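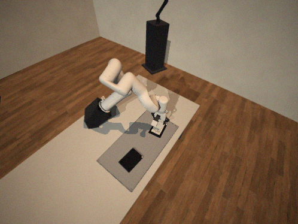
A warm wooden floor and plenty of space.

Tadstead Community Choir is looking for new voices, and we would dearly love one of them to be yours! We meet on Saturday mornings at the old chapel in Morner (the one behind the bakery, with the green door that sticks a bit) and sing all sorts, from folk songs and rounds to the odd hymn and a fair few show tunes.

You needn't read music and there is no audition, just come along and sit wherever you like. Tenors and basses are especially welcome, as ours are a brave but small bunch. We are getting ready for our December concert at Brotbridge, so now is a lovely time to join.

Sessions cost £7, tea and cake included, and your first is free. To let us know you're coming, leave a note at the Morner library desk or simply turn up.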